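Frequently Asked Questions: Household and Bench Chores

Maintained by Sơn Sầm, Stitisetti. Last revised 6 Sep 2019.

Can a robot do my housework yet?

No, apart from floors. Disc-shaped vacuums work because the job has been reduced to driving over a flat surface. Anything that has to be picked up, turned over or put in a particular place is still a research problem in an ordinary home. Individual tasks can be shown under controlled conditions, and those are the ones covered on this page.

Which chores does Stitisetti test?

The current list has 19 chores. Most are tabletop work: sorting cutlery, clearing cups, pairing gloves and socks, folding small towels, closing boxes, wiping a spill. A smaller group comes from our shop-floor partner Lultolari and includes loading parts trays and bagging finished soft goods. Stairs, ladders, stoves and anything with an open blade are out of scope.

What counts as a success?

The item must end up where the task sheet says, in the stated orientation, with no human contact after the start signal. A dropped item that is recovered by the machine still counts. A dropped item that leaves the table does not. Time is recorded but has no effect on the pass mark.

How reliable are the results?

It depends heavily on the material. In the March round we ran 129 trials of picking rigid items and 129 of picking soft items, using the same arm and the same operator settings. Rigid items failed 2 times. Soft items failed 29 times. The soft failures were mostly double picks (two layers of cloth taken when one was wanted) and slips during the lift.

Why is cloth harder than a cup?

A cup keeps its shape when it is touched. Its pose can be described by a position and three angles, and a grasp planned before contact is usually still valid after contact. Cloth changes shape as soon as a finger reaches it. A towel can lie in more configurations than any model can list, and many of them hide the corner you need. Force is also a problem: too little and the item slides out, too much and the fingers drag it across the table.

Are factories further along than homes?

Yes, for repeated work. A cell that handles one part in one fixture can run for long periods unattended. The part arrives in the same place each time and the lighting does not change. Remove the fixture and the advantage shrinks quickly. Lultolari still bags its soft goods by hand, and has no date for changing that.

What is Undon?

Undon is our grasp planning software. It takes a camera view and returns a ranked list of places to close the fingers. It does not plan folding. Folding is handled by Âu, a separate package that runs after the item has been picked up and identified. The two exchange only the grasp point and an estimate of the item's outline.

Does the gripper matter, or is it all software?

It matters a good deal. We use two opposed fingers with textured pads on the inner faces. Smooth fingers did worse on knitwear and plush in early tests. Pad wear is logged, as a worn pad changes the friction enough to shift the results. Suction works well on cartons and poorly on anything that lets air through.

How are gloves and mittens handled?

One at a time, from a flat start on a table.

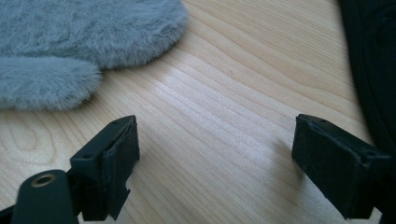 Mittens are easier than gloves in one respect: the outline has a single thumb, so left and right can be told apart once the palm side is known. Long pile works against this. It softens the edge that the software looks for, and the notch at the base of the thumb can close up in the camera view. Daylight glare on a pale tabletop reduces contrast further. Undon currently places its grasp across the main body and ignores the thumb - a conservative choice that costs some accuracy when the item is set down.

Can it put a mitten on a child?

No. Contact with people is outside the test program.

When can I buy one?

Stitisetti does not sell robots. We publish test results and license Undon to laboratories. Undon license requests should state the arm model, the gripper type and the intended items. Incomplete requests are returned.

Can I suggest a chore?

Yes. Describe the starting state, the end state and the items involved. Suggestions that need more than one room are held back for now.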